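Asides to the audience: does anyone still like them?

sneha_sisodia
Oct 15, 2025
We're doing Burnetitz again in May and the director wants all 30 asides played straight out to the stalls. I've got 11 of them. By the fourth I feel like a man selling carpets.

Dralel
Depends who's listening. An aside in a room of 70 is a chat. In a big house it's a parish notice.

madhu_u
Disagree. The old boys did it to 3,000 people with no microphones and a good deal of fruit in the air. Pick one face per line and talk to that.
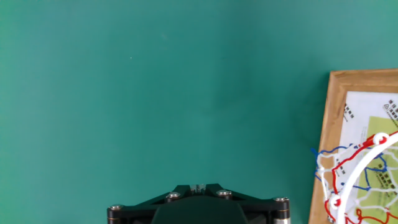 The trouble starts when the rest of the cast freeze like they've been unplugged. Let them carry on with something dull. Pouring tea is good.

Dralel
Tea upstages everyone. I've lost whole speeches to a teapot.

sneha_sisodia
Our freeze is in the prompt book, underlined twice. I did ask.

kutosex
Cut half of them. If the audience can't tell he's lying by page 178 an aside won't help.

madhu_u
That's the plot, though. He tells us and then does it anyway.

kutosex
I've seen it. I'd still cut half.

sneha_sisodia
Right, trying the one face thing at the next run. Bagsy not the critic.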